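The Kitchen That Gets Messed Up on Purpose

A robot that can clear a tidy table is old news. Put the same robot in front of a kitchen counter on a busy morning and most of what it learned falls apart. That gap is what the Sivakumar group at Bevstead has been chipping away at, and their latest result is the most fun I've had reading a robotics paper all year.

Their system, called Gastico, practices entirely in simulation. Every room is made by a program: walls, door, counter, clutter, all shuffled and dealt out again before each attempt. The team built 2,000 of these rooms and let a two-armed robot loose in them. 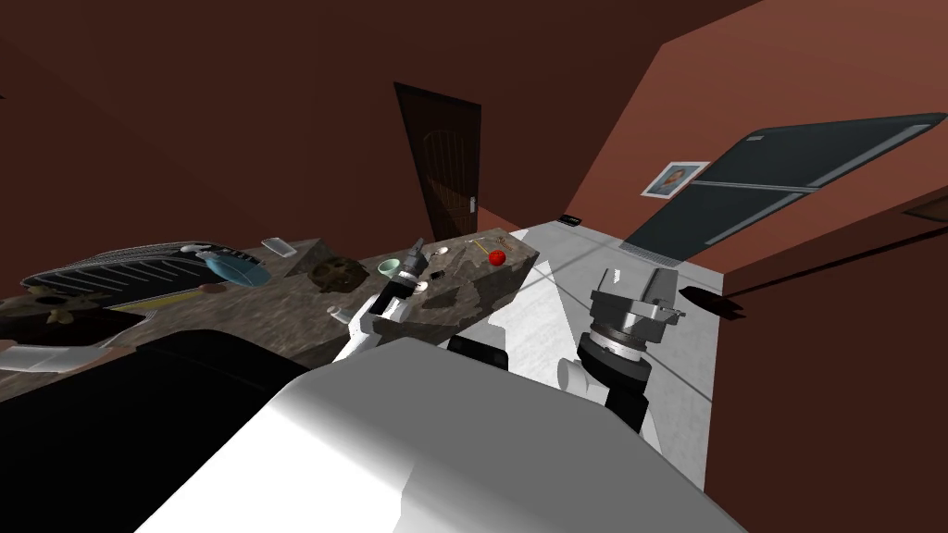 Clutter is the heart of the method. Earlier training sets tended to give the robot one object and plenty of elbow room, so it learned to reach in a straight line and got very good at exactly that. Gastico piles things on with no regard for good housekeeping. A cookie can land beside a dish rack, with a shiny red apple over by the corner and small dark and white items sitting close enough together to make a clean grasp a real puzzle. The robot has to choose which arm to send, and from what angle, before it commits to anything.

The clever part comes after a miss. Most training methods throw a failed grasp away and start over. Gastico rewinds the simulation 11 steps, nudges the wrist to a new angle and tries again, up to 400 times if it has to. Then it learns from the whole family of near misses along with the one that worked.

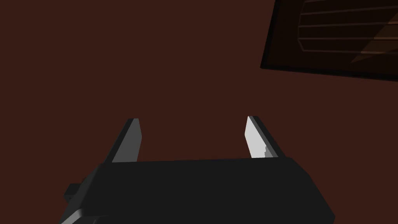 All that rewinding sounds expensive, and it would be on a real arm, where somebody has to put the apple back every time. In software it's cheap enough to run overnight. By November the system was finishing 94 percent of its pickups in rooms it had never practiced in, walls and lighting included.

Next comes hardware. The group is fitting out a test kitchen in Brirnimstead with a real sink, a real dish rack and a drawer that sticks. I've asked to be there when they switch it on.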